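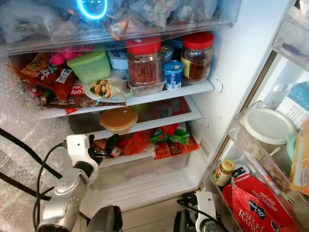 The fridge job, upper shelf still to do.

September, 9.40 pm

Spent most of the day on the fridge. Theresia Holzer wanted it in the trial because everyone who hears what we do asks the same thing, whether it can put the groceries away, and she is tired of saying we are working on it. So we are working on it.

The fridge is stocked the way mine is at home. Jars with red lids up top, a yogurt cup sitting half on a food box, a plate of something in plastic wrap, snack packets leaning on each other along the side. The door has a red bag of Blue Key self-raising flour in it. I keep flour in the pantry but my mother kept hers in the fridge too, on account of the weevils.

The jars are the easy part. A jar is stiff, it has a neck, and it stays the shape it was when you took hold of it. Engelhardt's grasp planner has handled jars well since autumn. The yogurt is harder than it looks. Squeeze it like a jar and the lid pops, squeeze it less and it slides. The packets are the worst of the lot. They fold, they shine, and when one moves the next one falls into the gap, so whatever the planner knew a second ago is wrong.

Log for the day says 400 attempts across the three shelves and the door. I went through the failures after lunch with a cup of tea and sorted them by hand. Most were reaching past something in front to get at something behind. A person does that without thinking. You hook a finger round the yogurt, shift it over, and take the jar with the rest of your hand. We have to plan it as two jobs, and the first one often makes the second one harder.

The produce in the mesh bag is its own problem. The fingers catch in the mesh. Jundlow sent a smoother fingertip last month and it does catch less, but then it grips less as well. I've written to ask for something in between.

Ikik rang at four about their shop-floor trial. They have a Astuler unit moving cartons from a pallet to a rack, all day, same size carton, good light, and it runs without much bother. They were very pleased with themselves and I suppose they should be. It is honest work and it is done. I said our cartons come with half a lettuce on top. He laughed, but I don't think he saw what I was getting at. A rack is built for the thing that goes on it. A kitchen fills up according to who did the shopping and how tired they were.

Theresia asked me straight out at the end of the day, could it do her fridge by Christmas. I told her no. It could put a jar on a shelf if she left a space for it and didn't mind waiting. She said her teenager offers the same terms – and costs more to feed.

My honest view tonight is that we're close on single items and a long way off on a full shelf. I'd rather have that written down somewhere before the next demo, when we'll all talk ourselves into something rosier.

Tomorrow, the crisper drawer. Also need to ring the dentist and pay the rego on the car.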